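Home About Recipes Grumbles Archive Contact

I have been told, more than once now, that coloured plates will change how I eat. Green for vegetables, yellow for starch, pink for whatever is left. Uyên Tô swears by it and sent me a link to a set from Sukance, on sale until the end of March. I remain unconvinced. A carrot doesn't care what colour it sits on.

Still, I gave it a fair go for 30 days. I wrote down what I ate and where I put it. By the second week I was eating toast off whichever plate was clean, same as always.

The cutting board was a different argument. I've used a heavy Jullholm one for years and I don't trust plastic – it skates around and it holds on to onion.
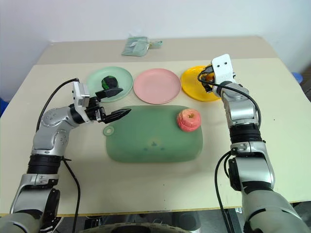
My real complaint with any colour system is that food has colours too. Put something dark green on a light green plate and fine, it looks tidy. But where does an apple go when it's red and pink with bits of yellow? Mine ended up by the corner of the board, and the pink plate stayed empty. I'd call that a vote.

Verbeke does plain white ones. I may go and have a look.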